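Chapter 4
Seeing Colour and Judging Light

In this chapter you will learn:
how the background changes the way a colour looks
why shadows help us judge shape
how to record what you see in words other people can use

When the town of Wakville repainted its bus shelters, the council chose a grey called Hollis from a small printed card. Once the paint was up, complaints arrived from both ends of the town. Some people said it was blue. Others said it was nearly green. The paint in every shelter came from the same batch, but the shelters stood against different things – brick, hedges, open sky – and the eye compares a colour with whatever lies next to it.

Grey is a useful background for studying colour. It has little colour of its own, so it does not push the eye strongly in any direction. A strong colour placed on grey is easy to find, even when the object is small.
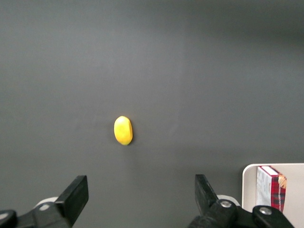 Figure 4.1 A small yellow object on a plain grey surface.

Light matters as much as background. A rounded object lit from one side is paler where it faces the light and deeper in colour where it turns away. Painters learn to mix at least two versions of a colour for this reason. Look again at Figure 4.1 and decide where the light is coming from before you read on.

The grey itself also varies. A surface painted one colour all over will look darker where less light reaches it, yet most people will call it a single grey. This is known as lightness constancy, and we return to it in Section 4.3.
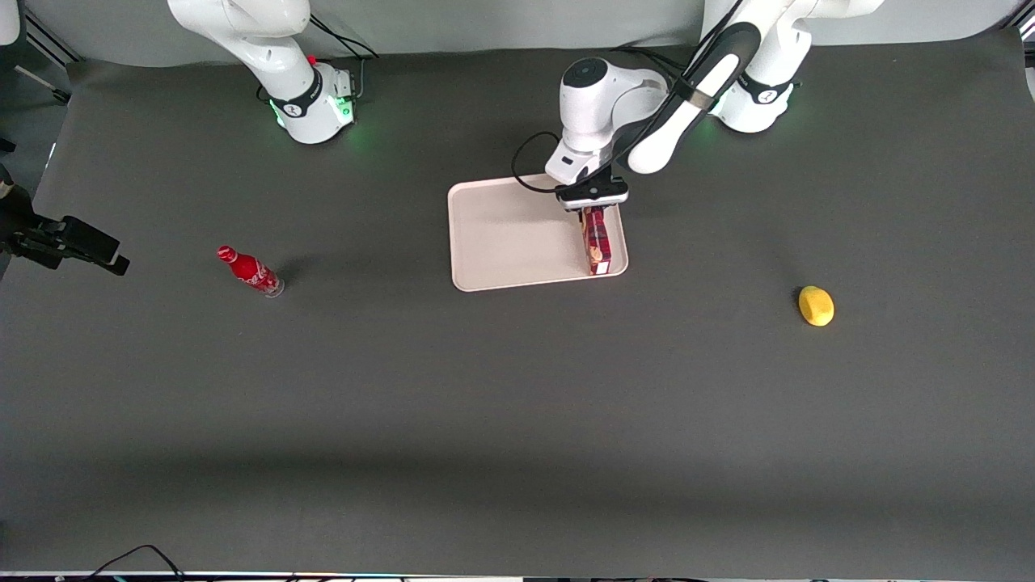
Figure 4.2 White equipment and a dark grey tabletop, with a paler grey behind.

Large areas of grey set a scale for everything else. White looks brighter beside charcoal than it does beside cream, and a small patch of red or green can draw the eye at once. In July, students at Pelten College sorted 768 paint chips by lightness, first on a white cloth and then on a black one. Many of the middle greys changed places between the two sortings.

4.1 Naming what you see

Before you begin, collect six scraps of plain coloured paper and one sheet of grey card. Write down a name for each scrap, then put the list away until the end of the section.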